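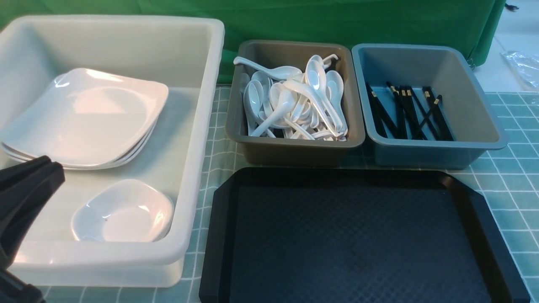
Im Oktober ist mir beim Eindecken von Tabletts ein Fehler untergekommen, der sich nur an einer einzigen Station zeigte: an der Kiste mit dem weißen Geschirr. Löffel und Stäbchen liefen durch. Bei den Tellern brach der linke Arm immer wieder mit Schleppfehler in Achse 4 ab, Code 677, danach Stopp und Bremsen zu.

Der Ablauf ist kurz. Teller aufs schwarze Tablett, Schälchen dazu, Löffel, ein Paar Stäbchen. In einer Serie von 114 Durchläufen kam es zu mehr als 40 Abbrüchen, alle beim Eintauchen in die Tellerkiste.

Erster Verdacht war die Regelung. Verstärkung reduziert, Rampe verlängert, keine Änderung. Zweiter Verdacht war das Kabel zwischen Bodetti-Controller und Handgelenk. Getauscht, keine Änderung. Das hat einen Nachmittag gekostet.

Aufschluss brachte erst das Momentenprotokoll. Der Anstieg begann jedes Mal vor dem Schließen der Finger, also vor jedem Kontakt mit einem Teller. Der Greifer setzte auf dem Kistenrand auf. Die Tiefenkamera liefert an der durchscheinenden Wand und am milchigen Rand kaum brauchbare Punkte, und die Planung (Candia, Standardfilter) wertet Lücken in der Punktwolke als freien Raum. Die Kiste war für den Planer also teilweise nicht vorhanden. Der graubraune Behälter mit den Löffeln und der blaugraue mit den Stäbchen sind deckend und werden sauber erfasst.

Unangenehm daran: Die Kraftüberwachung stand auf 60 N und sprach nicht an. Ludmila Halás fand den Grund in der Konfiguration. Die Schwelle galt nur für die Phase »Greifen«, in der Anfahrt war sie inaktiv. Abgeschaltet hat am Ende der Antrieb, und der ist keine Schutzfunktion. Mit einer Hand zwischen Finger und Rand wäre das Ergebnis dasselbe gewesen.

Geändert:
Kiste als fester Quader mit Randzuschlag im Kollisionsmodell.
Kraftschwelle in allen Phasen aktiv.
Unbekannter Raum gilt als belegt.

Der letzte Punkt macht die Anfahrten langsamer, auch bei den Löffeln. Den Filter habe ich als Fehler an Lundgren gemeldet, Antwort steht aus.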